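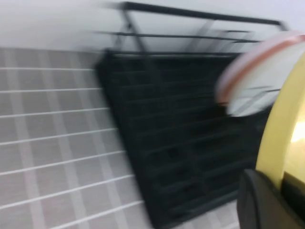

Khairul Lau asked in his last note whether the Prothero lunches would still reach the north side of town once the bus route changed. They do. We moved the start to 11:30 a.m. in January, and people coming from Vamatlow now make the connection with a few minutes to spare.

We served 3,455 lunches this period to people from 487 households. Attendance fell in the first two weeks after the time change and then came back. Soup days are still the busiest. The fish option was dropped – too much was left over.

Food costs held steady until the price of cooking oil went up. We switched to baked dishes on two days out of five and stayed inside the budget line. Bread still comes from Avance at the old rate, and that agreement runs to the end of the grant.

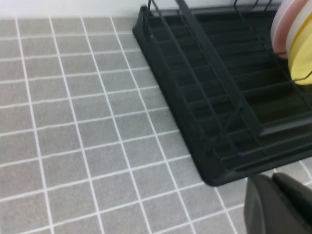 ## Home delivery

Deliveries came to 851, all within the town limits. Two drivers left and one has been replaced. The second route is covered by office staff for now, and this can't go on past the spring. We would like to move $2,688 from the printing line to driver mileage and need your approval to do it.
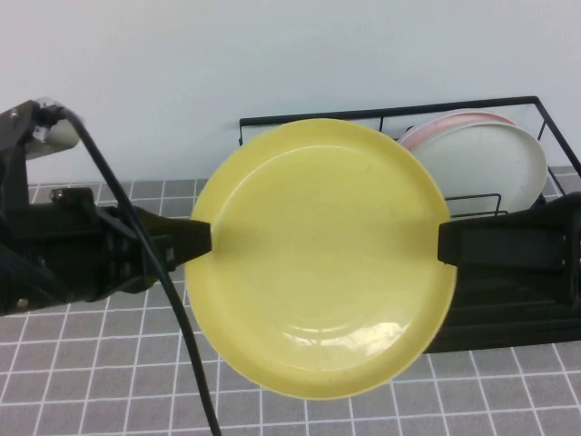
Rūta Lapiņa thinks the delivery menu should be shorter, with the same four meals each week, so that the kitchen can pack earlier. We will try it for a month on the Prultano route before deciding. The low-salt meals would stay as they are.

## Next period

- Hire a second driver
- Renew the food safety certificates
- Send out the diner survey, large print included
- Settle the summer closing dates – the hall has not confirmed them yet

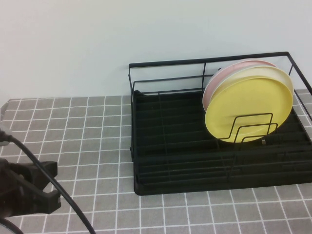
*Dish rack with drip tray.*

The expense sheet follows separately.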